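Opinion & Commentary > Free speech and the press

Thread: Argue the rule or argue the content?

mosum_reader
Posted 2024-06-30

Selim Demirtaş has a new column up on the Ukden library fight. His point is that once you start defending the book on its merits, you have already lost. You should be asking who gave the board the power to pull it and whether they followed their own rules. I think he's right. The piece runs 2,255 words and he spends maybe two paragraphs on what's in the book.

Cloler
I read it twice and don't buy it. People at that meeting wanted to know if the book was any good. If you stand up and talk about bylaws for 10 minutes they stop listening. Defend the book.

siddiqui_fan
Agree with Cloler, partly. The Siddiqui case in December was won on procedure and the board just rewrote the procedure. Four months later the same title was gone again.

mosum_reader
Right, but they had to rewrite it in public and take a vote. That is the part Demirtaş cares about. 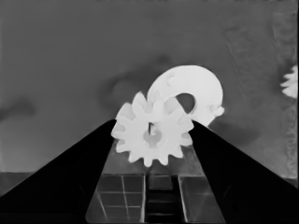
Render of a white gear between two black gripper fingers.

Anyway, the section to read is the one on the 400 signatures. The board accepted a petition from people who don't live in the district, and its own policy says residents only. You don't need to have an opinion on the book to object to that.

Cloler
And if every one of them had been a resident? Then his argument is gone and the book still gets pulled. I'd rather have a case that holds up when the other side does its paperwork.

oldpressman
You can make both arguments. Lawyers do it every day. The column would be better if he admitted that — he writes as if you get one shot.

mosum_reader
Fair. I still think the order matters. Start with the rule, then talk about the book if they ask.

Cloler
They always ask.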